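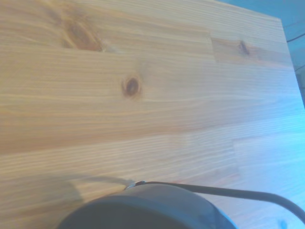

Milenow Bratthorpe Roll-Away Training Goals (Pair)

Item 531
$3,375 per pair, nets and anchors included
Ships on a freight truck, unassembled

We've been selling soccer goals for a good long while now, and if there's one complaint we hear from clubs more than any other, it's that the goals are never where the coach wants them. The under-tens finish up at one end of the field, the high school group shows up wanting a short pitch across the middle, and half of the first practice goes into dragging steel over wet grass (and tearing up the grass, and somebody's back too). The Bratthorpe was our answer to all that, and it has become the goal we talk about most when people call us up.

Each goal is full size, 8 feet high by 24 feet wide, with a welded aluminum front frame and round posts in white powder coat. The wheels stay attached to the goal, so there's no separate cart to go looking for in the shed. Swing the levers down and the frame lifts onto its wheels; swing them back up and it settles on the ground again, flat along the whole base. Two adults can move one across level turf, and we do ask that it be adults. Please don't let players push it along, and please don't let anybody ride on it, however much they beg!

The rear base is weighted, and we still want you to anchor it. Every time, grass or turf, practice or game. The box includes auger anchors for natural grass, and if you play on synthetic turf you'll want to add the sandbag set when you order. An unanchored goal can tip over and hurt someone very badly, and that's true of our goals just as it is of everyone else's. If you have an odd surface and aren't sure what to use on it, call us before the goals arrive and we'll talk it through.

What comes with the pair

Two aluminum goal frames, white
Two knotless nets, white, 4 mm twine
Net clips that slide into a channel behind the posts, with a bag of spares
Wheel and lever sets, already greased
Auger anchors for grass
Warning labels, already applied to the crossbars and uprights
Hex wrenches and the printed assembly booklet

Choosing your wheels

The standard wheel is a wide pneumatic tire, and for most grass fields it's the one to have. It spreads the load and rolls nicely over the little dips that every field seems to grow by November. It does need air now and then. The other choice is a solid foam-filled wheel at the same price, which never goes flat but feels heavier on soft ground. Clubs with synthetic turf nearly always pick the solid one. If you can't decide, think about which surface you'll be crossing to get from storage to the field, as that's where wheels take their beating (gravel paths especially).
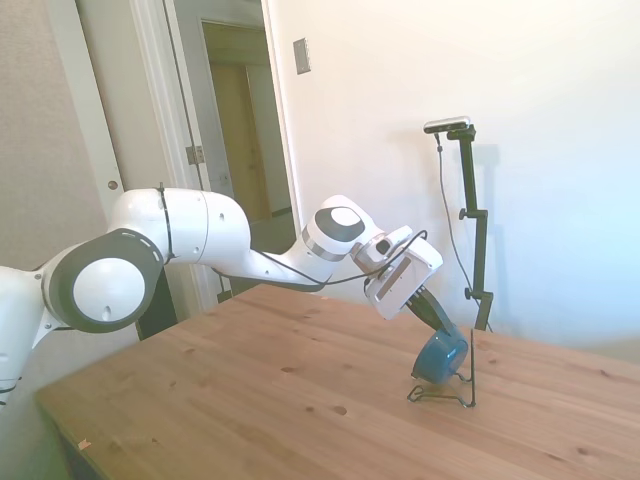
Putting them together takes a bit of patience the first time. Give yourself a dry afternoon, a second pair of hands and a clear stretch of ground bigger than you think you'll need. Lay the crossbar and posts face up, start all the bolts by hand, and only then go around with the wrench. Once the first one is up, the second will seem easy, and most people tell us they had it standing in 30 minutes. The net goes on last. Start from the middle of the crossbar and work outward to the corners, or you'll end up with a big gather of net on one side and have to begin again. We've done it ourselves, more than once, at trade shows, in front of people.

A word from one of our customers

Damián Gaete runs the youth program at Rosetti, and he bought his first pair two seasons back. He wrote to us: "We have one good field and far too many teams. We used to plan practices around where the goals were. Now I set the session up the way I want it and the goals come to me. My only gripe is that I should have ordered the solid wheels, because our pump keeps walking off." We sent him the solid wheels at a discount. They bolt straight on, by the way, if you ever want to switch.

Looking after them

Rinse the frames down when they get muddy, and pay attention to the wheel brackets, where dirt likes to pack in. Check the bolts at the start of each season and again halfway through. Take the nets off for winter if you can, dry them, and hang them somewhere the mice can't get at them. A touch of grease on the lever pivots once a year keeps everything swinging freely. Scratches in the powder coat won't rust the way steel does, but touch-up paint is available if they bother you.

Warranty

Frames and welds are covered for 6 years. Wheels, levers and nets are covered for one. Keep your packing slip, and if something cracks or bends in normal use, send us a photo and the item number and we'll get a part out to you.

Shipping and questions

Each pair comes on a long pallet, and the driver will bring it as far as the curb. Have a couple of people ready, plus a pickup or a trailer if your field is a ways from the road. Liftgate delivery can be added at checkout. For club orders of more than one pair, or for the smaller youth size (the Milenow Bai), ask for Mingxuan Zou in our team sales office, who can put together a quote with freight included.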